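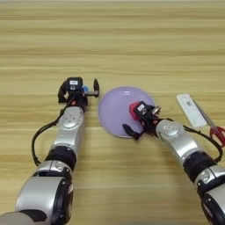

Figure 6. Both arms forward at the plate, grippers empty.

Section 4. Recording your first set of examples

By now you have both arms talking to the Nudex recorder and the head camera is giving you a steady picture. Well done, the dull part is over! From this point on you are teaching, and it is a lovely moment when you play back an episode and see your own small habits coming out of a pair of metal arms.

The task for this section is "put the item on the plate". It is short and easy to repeat, and it has enough going on in it (reach, grasp, carry, lower, let go) to give the learner something worth chewing on. One complete go at the task is called an episode. A first set is 72 episodes, all done by the same person if you can manage it.

4.1 Laying the table

1. Clear the far half of the table and leave it clear for the whole set.
2. Put the plate within easy reach of both grippers. A plain coloured plate is best. Pale lilac stands out well on light wood and is the one we use.
3. Add one or two things that have no part in the task. Ours are a pair of scissors with red handles and a white handheld device. Keep them to the right of the plate.
4. Check the cable loops on both wrists. Each loop needs enough slack for the wrist to turn fully both ways.
5. Open the live view and make sure the plate and both grippers are fully in the picture.

Note: Step 3 looks odd to most people. A learner that has only ever seen a bare table can get into a dreadful muddle when somebody leaves a pen on it. Move the extra items a little every few episodes, and take one away now and then.

Caution: Scissors must be closed and lying flat. Never use them as the item to be picked up in this task.

4.2 Recording an episode

1. Bring both arms to the ready position and wait for the green light on the Zollberg pedal box.
2. Place the item on the table and take your hands right out of the picture.
3. Press the left pedal once. You will hear a single beep.
4. Pick up the item with whichever arm is nearer and carry it over the plate at a steady pace.
5. Lower it until it touches the plate, then pause for a moment before opening the gripper.
6. Lift the gripper straight up and go back to the ready position.
7. Press the left pedal again to save, or the right pedal to throw the episode away.
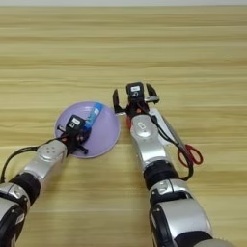 Go gently when you are close to the plate. The grippers will happily keep closing on a soft tube long after you have a good hold of it, and a plate that gets shoved along the table will turn up in the training as something the arms are meant to do. If you feel the plate move through the handles, stop and press the right pedal. The idle arm matters too – park it to one side with its gripper open, low enough to be useful but never over the plate.

Do keep your near misses. If the item slips and you catch it again, carry on and save the episode. These recoveries are gold! Thaís Guerra, who wrote the Fanov trainer, asks for at least one in every set, and our own arms became far calmer once we stopped binning them.

Caution: Do not reach between the arms while the green light is on. Press the stop button first, even to pick up a dropped item.

4.3 Labelling and checking

1. After every 36 episodes, stop and open the review page.
2. Play each episode at double speed. Look for jumps in the picture, late starts and hands on the table.
3. Type one plain sentence for each, such as "put the blue tube on the plate with the left arm". Name the arm every time.
4. Mark recoveries with the R key.
5. Press Send to copy the set to the training machine.

Note: If the file counter goes past 2528 the recorder begins a new folder by itself. Nothing is lost, but the review page shows only the newest folder until you choose "All".

4.4 If something goes wrong

No beep when you press the pedal: the Zollberg box has gone to sleep. Unplug it, wait 30 seconds and plug it in again.

One arm lags behind your hand: check that nothing else is using the network, then run the timing test in Section 3.

A cable catches on something on the table: press stop, free it by hand and discard the episode. Move whatever it caught on further out before you carry on.

Left and right pictures are swapped: change them over in the Mazandarani settings page under "Wrist views". Episodes already saved can be corrected from the same page, so there is no need to record them again.

Once your first set has been sent, go on to Section 5 and start a training run.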